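The Bow on the Bench

Small builds in rod, clip and band are filling up evening workshops 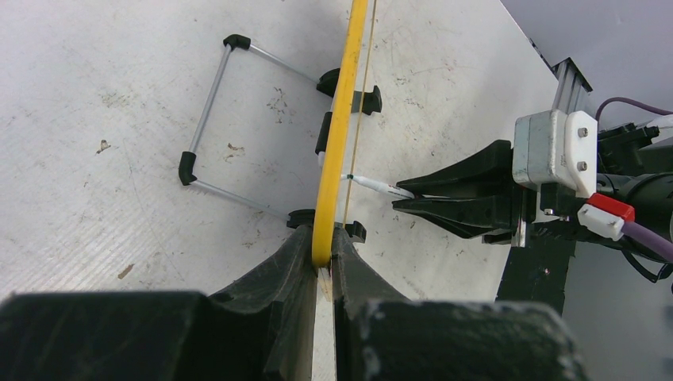
MAKING & MENDING

352 shares | 7 comments

The table at the Warnwood workshop is white, or was once. Its top has a set of faint scratches running the same way, some scuffs, and a few small brown and tan spots that have outlasted several kinds of cleaner. Most of what gets built on it is small enough to carry home in a coat pocket.

One of the more popular projects this spring is a bow. It begins with a rectangle of thin silver metal rods, held at the corners by black plastic connectors. One side of the rectangle is left open. The rods on that side end in two black clips, and the clips hold a long yellow band that bends into a curve. A thin tan string runs alongside the band, pulled taut. Put together, the band and string look like a bow that has been mounted on a stand.

The design came out of a class in Darik, where it was first used to show how tension works. Students there flexed the band a little at a time and listened to the string change pitch. When the class moved to Warnwood, the plans came along on one sheet of paper, and people began changing them right away.

The rods are the easy part. They are sold in bundles, and the hobby shop in Pleler will cut them to length for 50 cents a cut. Builders who cut their own should file the ends before pushing them into the connectors. A burr on the rod will shave the plastic, and after that the corner never sits square. A loose corner can be packed with a strip of paper, though it tends to work free again by the next week.

The band takes more patience. It has to be springy enough to return to shape and soft enough to bend without creasing. Naseri, a small supplier that started out in kite parts, sells a strip that most of the Warnwood group has settled on. A roll makes around 100 bows. Yellow is the color people ask for, mainly so they can find an offcut on the floor.

String is a matter of taste. Waxed thread holds a knot well but picks up lint. Plain cotton is cheaper and stretches, so it has to be tied tight and then tied again the next day. Several builders leave the final knot until the frame has sat overnight.

Fitting the band is a job for a firm grip. It goes into the upper clip first, then gets bowed by pinching it near the bottom and easing it into the lower clip. If it twists, take it out and start over. The string should sit close to the band without rubbing. Any marks for trimming are best made after both clips are closed, as the lengths shift once the curve is in.

The evening session starts at 7 and runs until the tables are cleared. Beginners usually finish a frame in one sitting and come back for the string. Rods and connectors are included in the fee, and bands are sold at the door.

7 comments | Share this story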